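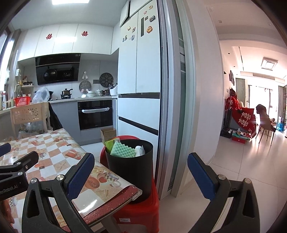 The bin on its red stool, kitchen behind.

Zutholm Kitchen Notes, README

Hi! I'm Tove, and I put this little set together with Lucía Collado. It's 888 pictures of ordinary kitchens and dining corners, sorted into 26 folders by home. I started it in February, mostly at my own table (sorry for the crumbs), and it kind of grew from there.

What's in a folder: the pictures, plus notes.txt with whatever I thought was worth writing down. Tablecloths get their own tag, tablecloth_print, and I love this one, with the fruit and starfish and that sparkly red trim! Things parked on stools are tagged stool_top.

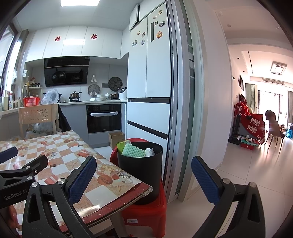
Same home, tablecloth side. Tags: tablecloth_print, stool_top, fridge_magnets.

Known gaps: 13 pictures still have no tags, and folder 54 is a typo for 24, I'll fix it soon. Spot something wrong? Tell me or Benito Quintana.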